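How do you teach a robot arm to do a chore?

Torness Kids Science Page - posted Jan 27, 2025

Quick one this week, lots to get through.

Think about how you learned to tie your shoes. Somebody probably held your hands and moved them for you. Over, under, pull. Then you had a go. Then you had about a million more goes.

Robot arms can learn like that too. Really! There are two main ways to show them.

Way one: by hand. You grab the arm and push it where you want it to go. Sounds heavy, but lots of arms have a special mode where the motors help out, so it feels a bit like pushing a shopping trolley with good wheels. The arm has sensors in its joints (joints are the bendy bits, like your elbow) and it remembers every angle. Shoulder here, elbow there, wrist turned this much. Saved.

Way two: by remote control. You hold a controller, or sometimes a smaller copy of the arm, and the big one copies your moves. A bit like a video game, only slower. And harder. Saimi Sjöberg teaches arms at the Nisbet workshop and she says her first week was mostly dropping things.

So what do you teach it? Start small. Putting rubbish in the bin is a good one. You do it every day (hopefully) without thinking. But have a go at saying every single step out loud. Find the tissue. Move your hand over it. Open fingers. Go down. Close fingers. Not too hard. Lift up. Find the bin. Is the lid open? Move over the bin. Stop. Let go. 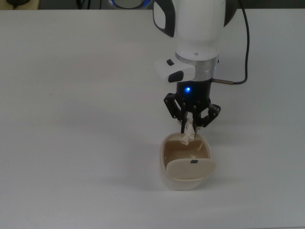

Letting go sounds like the easy part. It's not! Open the fingers too early and the tissue lands on the table. Too far to one side and it hits the rim and rolls off. Tissues are tricky anyway becuase they squash into a different shape every time. A wooden block is always the same block.

That's why one turn is never enough. Saimi's group showed their arm the tissue job 81 times. Bin moved a little to the left. Bin moved back. Big scrunched tissue, small scrunched tissue. Each turn is called a demonstration, or "demo" for short. The computer looks at all the demos and works out what stays the same - fingers always open over the hole, never next to it.

Bad demos count too, sort of. If the person wobbles, the robot can learn the wobble. Toàn Hà, who works with her, once scratched his nose halfway through a demo with the other hand still on the controller. The arm did a little jiggle in the air. They had to throw that one out.

Words to know

Gripper: the robot's hand. Often just two fingers.
Demonstration: one turn of showing the robot what to do.
Joint: a place where the arm bends or twists.

Try it at home

You need a friend, a tissue, a bowl and a pair of kitchen tongs (ask your mum or dad first). Your friend is the robot. They hold the tongs and shut there eyes. You stand behind and gently move their arm to pick up the tissue and drop it in the bowl. Do it 3 times. Now they try alone, eyes still shut.

Did it go in? Move the bowl a bit and try again. Harder, hey.

Next time: why robots find socks so difficult. Send your questions to the Torness page and put your first name and age.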